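I started sewing the Nevar fitted sheet because every store-bought one I owned popped off the corner at night, and I got so tired of it! It's cotton, washed before I cut it, with deep pockets and elastic the whole way around.
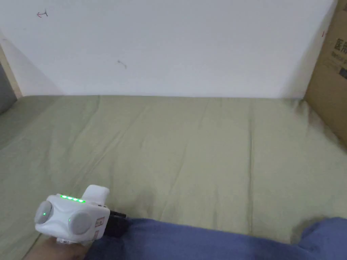
The elastic is the part I fussed over most (I went through 4 kinds). I settled on one from Hnatiuk that's soft but grabs hard, and I stitch it down twice.

Will it shrink in the dryer? Barely, if you stay on low heat. The cloth gets its big shrink before I sew.

Oh, and colors! You can order Nevar in sage, oat or brick, and the pillowcases come in pairs.

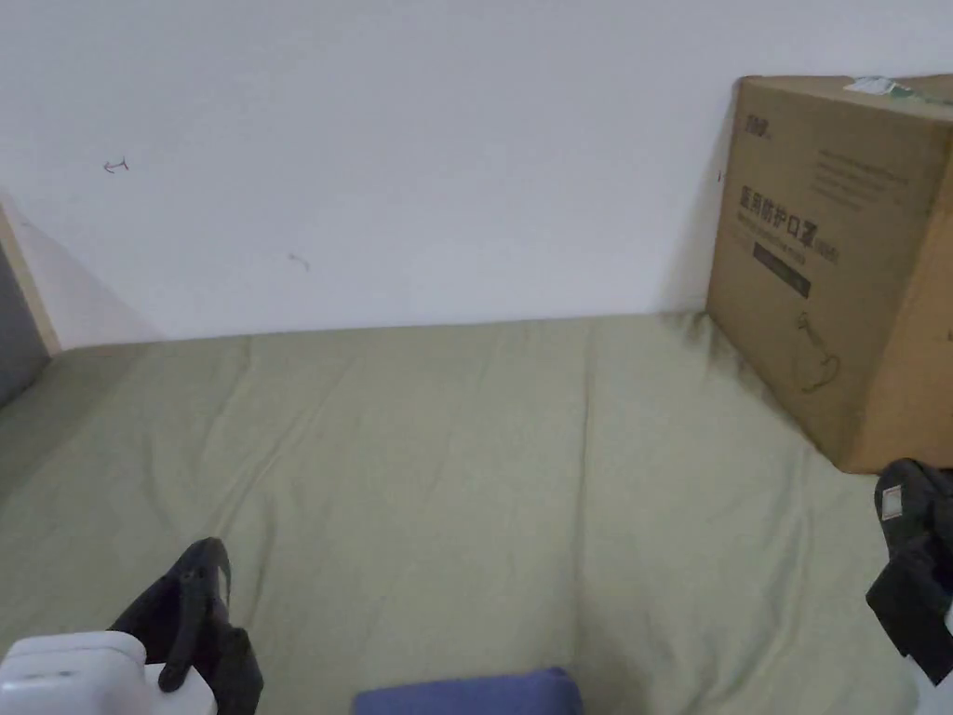 How long does an order take? Six days of sewing, then shipping on top of that.

I wash mine with everything else, towels and shirts included, and the sage has held up great.
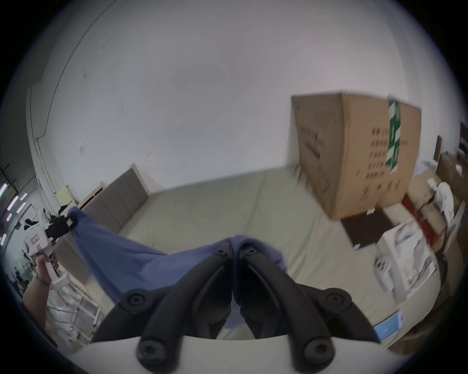 *Blue cloth, softly wrinkled.*

Twin is $70, and each pillowcase pair is $5 off when you add it to a sheet.
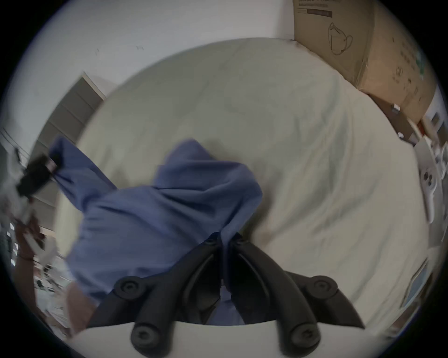 ## Care

Wash cool, skip the bleach, tumble low.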